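Ukum: A Small Vinyl Creature, Start to Finish

Final report, Character and Object Studio. Handed in June.

So my project was to design and make a run of resin art toys, from the first doodle to something you could put on a shelf. I called him Ukum. He's a sort of sleepy bog animal with a long upper lip and no neck, and I've been drawing him in the margins of my notebooks since my first year at Clindanham, so it felt like time he got a body. (The title says vinyl. I know. I started out wanting vinyl and got a quote with a minimum order of 1000 pieces, and that was the end of vinyl! I left the title because I'd already made the header card.)

## Sculpting

I sculpted the master in polymer clay over a foil core. The first head was too cute. My studio partner, Xiaoyan Guo, said he looked like he was selling yogurt, and she was right, so I flattened the eyes and pushed the lip out until he looked a bit more fed up. The second head took me most of a month of evenings. The body went quickly because he's basically a pear with feet.

Final height is 106 mm with the head on. I wanted him shorter, but the feet kept getting lost when I scaled him down, and the feet are my favorite part.

## Molds and color

I made a 2-part silicone mold for the body and a separate one for the head. The body mold had a bad seam along the back, and every cast from it needed sanding. If I did it again I'd put the parting line down the sides and hide it under the arms.

Color was the fun bit. I tinted the resin before casting so that scratches wouldn't show white, and I kept a notebook of every mix. My three keepers were a swamp brown, a milky gray and a blue I named Luritz after the street I grew up on. The blue was really touchy. One extra drop and he went from pond to swimming pool. 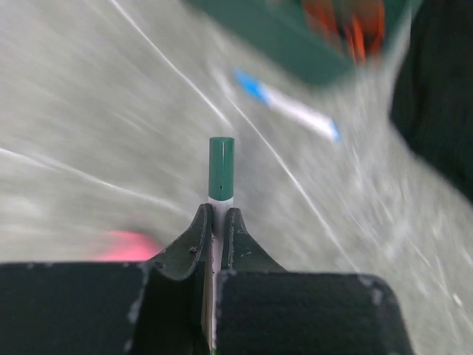
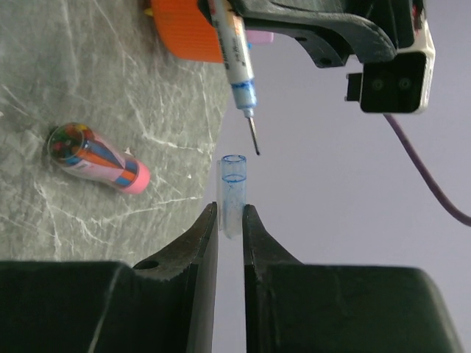
## Packaging

I went with a header card and a clear bag because boxes ate the whole budget when I priced them. The card has Ukum peeking over the bottom edge, and the back has a short story about how he lost his pond. Xiaoyan did the lettering by hand and I scanned it in. We printed on the heavy cream stock from the print room, which cracks if you fold it against the grain, so score it first and save yourself the pile of ruined cards I have under my desk.

## Showing him to people

I had 6 finished figures ready for the end-of-year table at Pearce Hall, two in each color. I was so nervous I hid behind the display for the first half hour. People picked him up right away, which I hadn't planned for, and they all turned him upside down to look at his feet. Next time there's going to be something under there for them to find, maybe a tiny footprint or a number.

The gray ones got the most attention. I'd have bet on the blue. A couple of people asked if his head turned (it doesn't, I glued it) and one kid asked if he had a mom, so I guess that's the next toy.

## What I'd change

- Parting line on the sides, like I said.
- Magnet in the neck so the head can turn.
- Start the packaging way earlier. I was still cutting bags at 2 in the morning the night before the show.
- Write down the resin mixes by weight. I counted drops, and my drops are not consistent when I'm tired.

I'm keeping one of each color and the ugly yogurt head, which lives on my windowsill now.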